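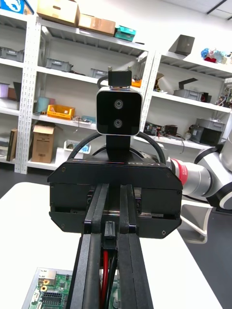
社区互助 > 机器人与自动化 > 软件 > 抓取与感知

搜索问题、标签或用户 搜索 高级

腕部相机的点云里老有自己的夹爪，规划器一直报起始状态碰撞，怎么滤才对？

Stesteck

先说下情况，折腾一个多星期了，头发都要掉光。我们做电路板的抓取，板子平放在白色桌面上，夹爪是标着 RB-V1 的那种黑色平行夹爪，两根手指挺长，上面架了个双目模组，两个镜头是竖着排的。驱动、标定、点云都跑通了，手眼标定的重投影误差我自己看着也还行。

问题出在规划这边。点云一进八叉树地图，手指那一块就变成一坨障碍物，规划器直接说起始状态在碰撞里，动都不让动。我试过这几招：

一是把深度下限调大，手指是没了，可是一靠近板子，板子也跟着没了……

二是用机器人模型做自滤波，把外扩量加大，静止的时候干干净净，手臂一快起来，边上又冒出一圈碎点，像毛边一样。

三是干脆把碰撞检查关了。别骂我，只关了一个下午。

另外线缆也很烦，相机后面绕了一大圈黑色的粗线，模型里根本没有它，地图里偶尔飘着一段弧形的东西，规划器就绕着它走，路线特别妖。大家都是怎么处理的？要不要换成在图像上直接抠掩膜？

Leladach

你第二条说的毛边，我敢赌是时间戳，跟外扩没什么关系。静止没事、一快就有，基本就是点云的时间和关节状态的时间对不上。自滤波拿的是“现在”的关节角，点云是之前拍的，手臂一动两边就错开了。腕部相机和手指是一起走的，按理说手指在相机坐标系里只随开合变化，所以你先查一下滤波是在哪个坐标系里做的。如果先转到基座再滤，错位就全带进来了，改成在相机坐标系里先滤、再转基座，会好一大截。

我自己的做法，仅供参考哈：

先录一段数据，手臂不动，夹爪从全闭到全开慢慢走一遍，把每一帧里属于手指的像素并起来，得到一张固定掩膜，再膨胀几个像素。深度图进来先乘这张掩膜，后面才转点云。又快又笨，但是稳。缺点也明显，全开全闭并在一起会多抠掉一块，你要是介意，就按开度分几档，每档一张，运行时按夹爪反馈去选。

线缆我是直接在模型里加了几个粗一点的胶囊体，挂在相机那个连杆上，只参与自滤波，同时在碰撞矩阵里对夹爪和相机连杆放行。别忘了放行，我忘过，现象跟你现在一模一样，查了整整一个周四。不过线会甩，胶囊体要放得大方一点，能扎紧还是先扎紧。

还有，八叉树里旧的体素不会自己马上消失，得有光线穿过去才会清掉。你改完滤波以后记得先清一次地图再测，不然会以为没改好！

至于关碰撞检查……我也关过，下不为例吧。

Muvisbridge

换个好点的相机就行了，或者把相机装到外面固定住，眼在手外，就没这些事。

Ó Ceallaigh

楼上那个不太算办法，外面固定照样会看到手臂，自遮挡更头疼，而且板子上的小接口离远了根本看不清。

我补充一点参数上的。深度图先别急着全分辨率灌进地图，我这边降采样以后每帧大概 3,728 个点，规划完全够用，延迟一下就下来了，时间戳的问题也跟着轻了不少。消息队列长度设成 1，宁可丢帧也别攒着旧的。我之前队列攒着，点云比关节状态晚了 350 毫秒，什么滤波都救不了。

另外建议把地图分成两份：大范围的用来避货架、避旁边的东西，只在手臂停住的时候更新；最后靠近板子那一小段就别查八叉树了，用桌面平面加板子位姿，手动放几个盒子当碰撞体，走笛卡尔直线下去。近处双目的深度本来就容易飘，尤其白桌面没什么纹理，硬要信它只会天天跟假障碍物打架。桌面那个盒子千万留着，不然哪天位姿估歪了，手指就直接往桌上怼了。

掩膜我也投一票，比模型自滤波省心。每次拆过相机都要重录，这个别偷懒。

评论

Stesteck：先谢过！确实是先转了基座再滤的，调换顺序之后毛边少了很多。掩膜晚上录。

路过的：请问按开度分档，分几档合适呀？

Leladach：我分了五档，手指短的话三档也够。

Stesteck：补一句，队列也改成 1 了，之前是默认值，我都没注意过这个参数……线缆的弧还在，胶囊体加小了，明天再调。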